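The capsule wardrobe, revisited with a raised eyebrow
Saturday, September 14, 2019

Every fall the same advice comes around again, and this year it has landed in my inbox 11 times. Own fewer clothes. Own better clothes. Put everything else in a bag and feel lighter by Monday. The latest version comes from a subscription service called Simisari, which will send you a "complete seasonal wardrobe" of 25 pieces and promises you will never stand in front of your closet again wondering what to wear.

I have questions.

The first is about laundry, a word that does not appear anywhere in the Simisari brochure. If you own three shirts you like and you work five days a week, you are washing shirts on Wednesday night. The people who write these guides seem to live in a world without gym classes, toddlers or spaghetti sauce. I tried a small wardrobe for one month last winter and ran the washer more often than I had in years. Whatever I saved at the store, I can't say I saved it on the water bill.

The second is about the word "better." Maglaya, whose plain cotton T-shirt shows up on nearly every one of these lists, charges $43 for it. I bought one. It is a nice T-shirt. It pilled under the arms at the same speed as the one from the drugstore rack, and the neck went wavy after a summer of ordinary use. Maybe I got a bad one. Readers have written in to say theirs lasted for ages, and I believe them, but I notice that the people with the happiest stories also tend to own a lot of other shirts.

Then there is color. The standard list wants you in black, white, gray, navy and a shade called oatmeal. The reasoning is that everything will match everything. Fine, but it also means you look like the waiting room at a dentist's office. Lorenz Bühler, who runs the Starkina resale shop and has seen more closet clean-outs than anyone I know, told me that when people come back sorry about something they gave up, it is almost always the loud thing. The yellow raincoat. The red top with no occasion to go with it. They rarely come back for the oatmeal.

He also pointed out that the bright pieces sell first, so they are usually too late.

Red, for the undecided:

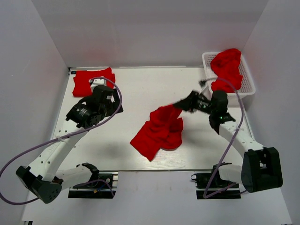
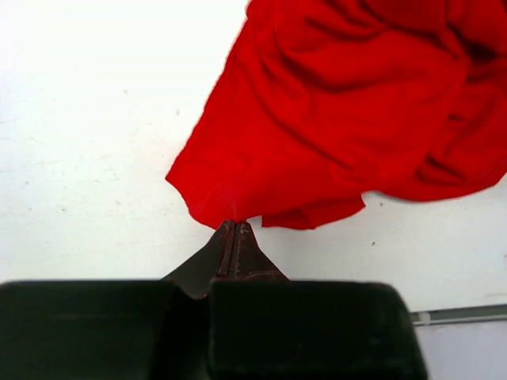
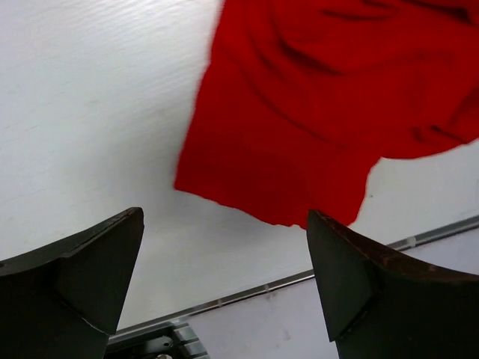

So before you fill a bag, I would suggest something much duller than a challenge. Leave your closet alone until November. Each time you wear something, hang it back up at the left end of the rod. When the weather turns, look at what has drifted to the right. Some of it will be things you don't need, and you can let those go without buying a single replacement. Some of it will be a suit for funerals, and you should keep that even though no list on earth will tell you to.

I'd be careful about the apps, too. Grodix wants you to photograph every item you own and will then calculate your "cost per wear." I got as far as the sock drawer. The numbers are only as good as your memory, and the app has a habit of following up a bad score with a coupon for something new. A service that scolds you for owning too much and then sells you a cardigan is hard to take seriously.

None of this means that a smaller closet is a bad idea. Plenty of us have more than we wear, me included, and there is a drawer of race T-shirts in my hallway that I am not going to defend. I just don't think the fix should arrive by mail in a box of 25.

If you have kept one of these wardrobes going for longer than a year, with kids or a messy job, write and tell me how. Please include how often you do laundry. Letters will run in the November issue, and I will print the ones that disagree with me first.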